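The Sunday Bench
An open day at Preltau puts household handling tasks in front of the public

By Yaqin Ye

The doors at Preltau opened at 9 a.m. on Sunday, and by 9:30 the line for the manipulation bench ran past the coat racks. Most visitors had come for the walking machines in the main hall. The bench sat in a smaller room at the back, and the staff there let people in 20 at a time.

The task on the schedule was listed as "tabletop clearing, mixed objects." It asks a two-armed system to pick up household items and put each one where a spoken or typed instruction says it should go. The items are changed between runs. Frauke Steinbach, who leads the handling group, keeps them in a set of drawers along the wall and picks from them without much ceremony. She avoids anything with a flat side large enough to make the grasp trivial.

"A cube tells you very little," she said. "We have a drawer full of cubes and I would like the space back." 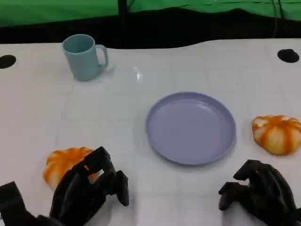
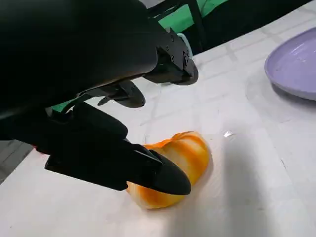

Mug, plate and striped pumpkins on the bench: the first view takes in both hands, the second a single gripper with its fingertip on an orange and white piece.

BISTHAM, March - The hard part of the task is the approach. A ribbed object offers many possible contact points, and most of them are poor. A fingertip that lands on the crest of a rib tends to slide into the groove beside it, which turns the object a few degrees and spoils the planned position of the opposing finger. The Preltau software, called Dong, handles this by treating first contact as a measurement. The finger touches, the controller compares the joint loads with what the model expected, and the remaining fingers are given new targets before they close.

Hanyu Cheng, who wrote most of the contact code, put the current model at 1,518 recorded grasps. Each was performed by a person driving the hands remotely, then checked and labeled by a second person. Grasps in which the object moved before closure were kept in the set and marked as such. An earlier version had left them out, and it did badly on anything round.

Plates are a separate problem. A shallow plate gives a hand almost nothing to hold except the rim, and the clearance under the rim is small. Dong has two methods for it. One drags the plate to the table edge and takes it from below. The other presses down on one side of the rim and works a finger under the opposite side. Cheng prefers the first and the group's test plan requires both.

Mugs were the most popular item with the visitors, who were invited to type instructions at a keyboard by the door. Several asked for the mug to be lifted by its handle. The system accepts the instruction, but its default is to take the body of the mug, and the handle grasp runs at a lower speed. One visitor asked for a mug to be placed upside down on a plate. The request was declined with a line of text on the monitor reading "no plan found."

Yuxi Bai ran the log station. The printed sheet taped beside it gave the figures for the week before the open day: 116 attempts, with the failures sorted by cause. Slips at first contact made up the largest group. Second came planning timeouts, where the arms stayed where they were until an operator reset the run. Bai said the timeouts had been worse before the group moved the arm planner to its own computer.

The hands are driven by tendons, and the tendons stretch. Each hand is recalibrated after 100 closures, a procedure that takes four minutes and was carried out in front of the visitors without comment. Yanling Peng, the technician on duty, answered questions while it ran. People asked her about price, noise, and whether the fingers could be replaced one at a time. They can, with four screws and a connector.

Peng was less certain about durability. The fingertip covers wear first, and the group has tried more than one supplier. The current ones come from Giltemen and are changed on a fixed schedule, whatever their condition.

The next revision of Dong is meant to use both hands on one object, passing it from left to right when the target is out of reach. Steinbach would not give a date. The handover already works in simulation, she said, and she has stopped reporting simulation results to anyone outside the group.

The room closed at 4 p.m. Visitors who had typed an instruction could leave an email address to receive the log of their run, in plain text, with joint loads included.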